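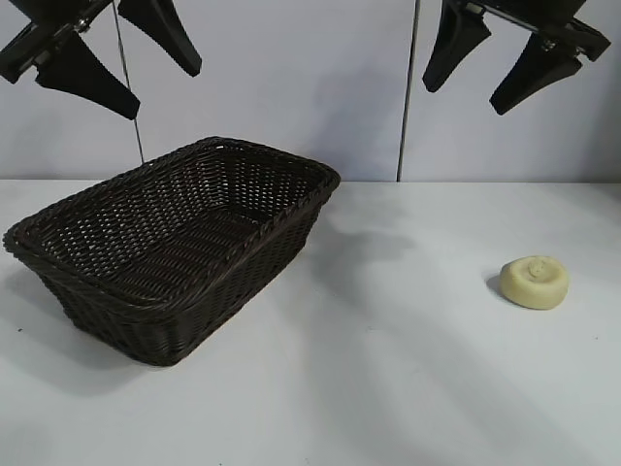

Bay 2 at Sukthorpe, with the basket and the bun in their starting positions.

The standard for putting a bun in a basket ran to 468 clauses, and Loredana Leone had been sent to Sukthorpe to see whether anybody could obey it.

She came up on the early train in September with a printed copy in a carrier bag, the handles of which had given way at the ticket barrier. The standard was called Cladska. It had begun as the name of the town where the first drafting meeting was held, and had since become a noun, a verb and, in the canteen, an oath.

Gualtiero Pellegrini met her at the door. He ran the test hall and had done so long enough to have grown the same colour as the walls.

"You've brought the whole thing," he said.

"I was told to."

"We keep ours under the short leg of the filing cabinet. I'm joking. There's one on the shelf as well."

He walked her down to Bay 2, where a pair of arms hung over a white table with their fingers apart, like someone about to play the piano and waiting for the coughing to stop. At the left was a dark wicker basket. At the right, a good long way off, was the bun.

"Is it a real bun?" said Loredana.

"Clause 31," said Gualtiero. "The item shall be referred to as a bun."

"That isn't what I asked."

"No, but it's what they answered."

She bent down and looked at it. It was a creamy yellow and had a small knob on top, a little off centre. It could have been a bun. It could equally have been something made by a child for a parent who would have to keep it. She wrote *bun* in her notebook, since she had been told it was compulsory, and added a question mark, and then saw Gualtiero looking at the question mark.

"I'd rub that out," he said. "Stellan reads the notebooks."

Stellan Torvik had written most of Cladska. He had come over from Jitberg for the assessment and was already sitting at the desk behind the yellow line, with three pencils laid parallel in front of him. He was a courteous man. He stood up to shake hands, sat down again, and put right the pencil he had disturbed.

"You will find it very clear," he told her. "People say it's long. But the length is what makes it clear. Every clause is there on account of something somebody did."

"Every one?"

"Give me a number."

"300," said Loredana.

"Operators shall not encourage the equipment by voice." He closed his eyes for a moment. "That was Patrício. A man there used to say 'go on, my lovely' before each lift. There was no effect on the equipment. But on the day he was ill his replacement would not say it, and the team blamed her for a dropped pear. There was shouting. So, clause 300."

Loredana turned to it and found it word for word. She was more impressed than she wanted to be.

The operator that morning was Vittoria Galli, who had her hair tied back (clause 12), her sleeves fastened (clause 13) and no opinion she was willing to give before eleven o'clock, which was her own rule. She read out the opening checks in the voice of someone announcing a delayed bus.

"Table clear of all items not named in the task."

"Clear," said Gualtiero.

"Basket empty."

"Empty."

"Both grippers open and holding nothing."

"Open. Nothing."

"Table clean."

There was a pause. Gualtiero leaned over as far as the yellow line allowed.

"There are specks," he said.

Stellan rose from his chair. They all looked at the specks, which were tiny and dark and did nothing to help their own case.

"Is a speck an item?" said Loredana.

"An item is anything the equipment might mistake for the bun," said Stellan.

"Then they aren't items."

"No. But 'clean' is a separate clause. 'Clean' means free of visible matter."

"Can they be wiped?"

"Of course. Wiping is at clause 88. After wiping, the table must stand for twenty minutes, and the basket must be taken off for the wiping and put back at its marked angle, and the angle must be confirmed by a person who didn't put it back."

"Why twenty minutes?"

Stellan opened his mouth and, for the first time that morning, shut it again.

"I'd have to look that one up," he said.

They went to the canteen for the twenty minutes. Vittoria stayed behind to wipe, and Gualtiero stayed to disagree with her about the angle, so Loredana had Stellan to herself across a table that, by the standard, could not have been used for anything at all.

"May I ask you something rude?" she said.

"Please."

"What's it for?"

He took the question seriously. He moved the sugar to one side in order to do so.

"When I started," he said, "there were no rules. There was Ottavio Greco. You went and asked Ottavio. He'd put his hand on the guard rail and look at the machine and say 'not today', and he was right. I never knew him to be wrong. He couldn't tell you how he knew. Then he retired, and we had a whole hall full of people who'd been safe for years and had no idea why." He turned his cup round. "So I went to see him, with a notebook, and I asked him. The first 40 clauses are Ottavio. Stand where you can reach the stop. Don't put your hand in until it's off, and don't take anyone's word that it's off. If two of you are working, one of you is in charge and both of you know which. All that."

"Those are good," said Loredana. She had read them on the train and underlined nearly all of them.

"Yes."

"And the other 428?"

"Those," said Stellan, "are me."

He drank some of his coffee. She had the feeling he had not said this to anyone before, and that he would later look for a clause against it.

When they got back to Bay 2 the basket was on the table at its marked angle. Gualtiero and Vittoria were standing at opposite ends of the bay in the manner of people who had settled something.

"Confirmed?" said Stellan.

"Confirmed," said Vittoria.

"By the one who didn't put it back?"

There was another pause, longer than the one for the specks.

"We both put it back," said Gualtiero. "She put it back wrong, and then I put it back."

"He put it back the way I'd had it," said Vittoria.

Stellan looked at Loredana. By rights she was only observing, and clause 5 said that an observer should touch nothing, confirm nothing and stand behind the line. But she was also the only person in the room who had not handled the basket, apart from Stellan, who couldn't confirm anything because he had written the angle.

"There's a way round it," he said slowly. "An observer can be made a second checker if the person in charge of the bay says so, out loud, before the equipment is live. It's in Ottavio's part. He used to do it with the window cleaner."

"Then who's in charge of the bay?" said Loredana.

Gualtiero pointed at Vittoria. Vittoria pointed at Gualtiero.

Loredana found she had sat down on the chair with the pencils. She had the printed copy on her knee, and she turned back through it, past wiping and past angles, past the correct name for a bun, to the page she had underlined on the train. Clause 3. One of you is in charge and both of you know which.

"I think that's a fail," she said.

"Oh, now," said Gualtiero.

"Your sleeves are done up. The table's spotless. You did four hundred and something things right, as far as I can tell, and I believe you'd have done the rest. But if one of those arms had come down while you were both fiddling with the basket, which of you was minding the stop?"

She had not meant it to come out quite so hard. It was quiet in the bay. Over the table, the four black fingers on their two brackets went on being open and holding nothing, in full compliance.

"It was off," said Vittoria at last. "I checked it was off."

"Did he?"

Gualtiero studied the wall. "I took her word," he said.

Stellan had picked up a pencil. Loredana thought he was going to argue, and got her finger ready on the page. He asked to borrow her copy instead, and sat on the edge of the desk with it, and began at the back. He read clause 468, which concerned the storage of spare baskets, and drew a line through it. He read clause 467 and drew a line through that.

"You can't do that to my copy," said Loredana. "There's a procedure for changes. It's clause 450."

"I'm coming to it," said Stellan.

By lunch he had got as far as the pear. He sat over that one for a while, tapping the pencil against his teeth, and Vittoria, who was by now past eleven o'clock and allowed opinions, said she had always thought the woman at Patrício had been badly treated, and that he should leave it in.

He left it in. Gualtiero went to find a marker pen so that they could write on the board who was in charge, and came back to say the pens were in the locked cupboard, and did anyone know which of them had the key.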